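Reprinting the hallway series, part two: paper, humidity and a profile that was wrong

In the last post I got as far as choosing the files. Since then I have made two full sets of prints, thrown one of them out, and learned that most of my color trouble was coming from a setting I had not looked at in over a year. I'm writing the numbers down mainly so I can find them again.

The series is winter trees, shot on overcast days, mostly late afternoon. Almost everything in the files sits between a dark brown and a dull warm gray. There is very little saturated color anywhere. This sounds easy to print and is the opposite. A blue sky that is slightly off is still a blue sky. A neutral that is slightly off goes green or magenta, and once you have seen it you can't stop seeing it.

Paper first. For the matte set I used Brandão cotton, which I have liked for years because it is heavy and forgiving and does not curl. The branches came out soft. Each one was there, but the thinner twigs merged into the sky at normal viewing distance. Matte paper has a weaker black than glossy paper does, and when the picture is mostly thin dark lines on a middle tone, the black is what separates them. I tried raising the contrast in the file. That fixed the twigs and ruined the sky, which broke into visible steps near the horizon.

So the second set went onto gloss. I used the Hernar 200, sold in boxes of 20 sheets, and I will admit I bought it because it was what the shop had. The twigs separated immediately with no change to the file. The cost is reflections. In the hallway there is a ceiling light at the far end, and any glossy surface hung flat on the left wall will show it from at least one spot. I moved the planned position of the row down by a hand's width and the worst of it went away. The rest I can live with.

Now the profile. My first gloss prints had a green cast in the shadows, visible under daylight and under the lamp at my desk. I assumed ink. I ran a nozzle check, which was clean. I ran a cleaning cycle anyway, which used ink and changed nothing. Then I printed a gray ramp with no picture in it and the cast was there too, strongest in the darkest quarter, so the file was off the hook.

The cause was that the print dialog had two places where color could be managed and both of them were switched on. The application converted the file to the paper profile, and then the driver converted it again. On the matte paper the double conversion had been close enough to harmless that I had never noticed. On gloss it was obvious. With the driver's color management off, the ramp came out neutral on the first sheet.
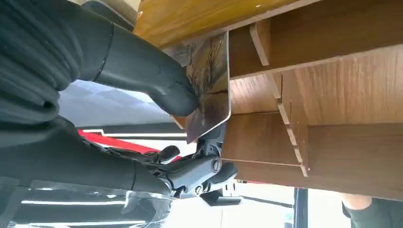
The second thing I changed was the drying time. I used to stack prints as soon as they felt dry to the touch, usually within 20 minutes. With this paper that is too early. The surface is dry but the coating underneath is still giving off solvent, and a sheet laid on top picks up a faint haze in the dark areas. I now leave each sheet face up on a rack overnight and interleave with plain tissue in the morning. If a print is going behind glass I give it longer still.

Humidity matters more than I expected. The room where the printer lives is at the back of the house and gets damp in spring. I put a cheap meter on the shelf and it read well above the range printed on the paper box for most of May. Running the dehumidifier for a few hours before printing brought it down to 40 percent, and the head strikes I had been getting on the trailing edge of the sheet stopped. I had been blaming the feed rollers for those. The rollers got cleaned as well, so I can't claim this was a controlled test.

Handling is the boring part and also where most of my waste came from. Gloss takes a fingerprint and keeps it. I tried cotton gloves and found they left lint, and the lint was more visible than the prints would have been. Nitrile works better for me. Hold the sheet by opposite edges, never by one corner, and don't slide it across anything. I lost two sheets by pulling them off the pile sideways, which scratched the one underneath.

Trimming: I use a rotary cutter against a steel rule, on a self-healing mat, print side up. Print side down protects the surface from the rule but I can't see the crop marks. A strip of scrap paper under the rule solves the same problem. Change the blade sooner than you think you should. A dull blade lifts the coating along the cut and leaves a pale line, which a black mat board will show very clearly.

For mounting I am undecided. The previous version of this series was dry mounted with Prosent tissue, and it has stayed flat. It is also permanent, and given that I have now reprinted everything once, permanent is less attractive than it was. The alternative is corner mounts behind a window mat. The sheets will probably ripple a little when the weather turns. I have one test print up on corners now, and I check it on Tuesday mornings when I water the plants, so there will be some kind of record.

One note on file management, because it cost me an evening. The picture I wanted for the end of the row is frame 2926, and I had three edited versions of it with the same file name in three folders. Two were sharpened for matte. Printing a matte-sharpened file on gloss gives you bright halos along every branch - not subtle ones. I now put the paper name in the file name and keep an unsharpened master in a folder called Iren, after the old drive it started on. Sharpening happens last, on a copy, after the file has been resized to its final print dimensions.

Settings as they stand: application manages color, driver color management off, relative colorimetric with black point compensation on, highest quality, single-direction printing. Perceptual intent lightened the skies slightly and I didn't like it. Bidirectional printing is faster and on this subject I can see the difference in the smooth areas, though I doubt a visitor would.

Still to do: cut the mats, decide about the mounting, and find out whether the hardware store still carries the narrow black molding. If they have stopped, I have enough left for all but one of the frames.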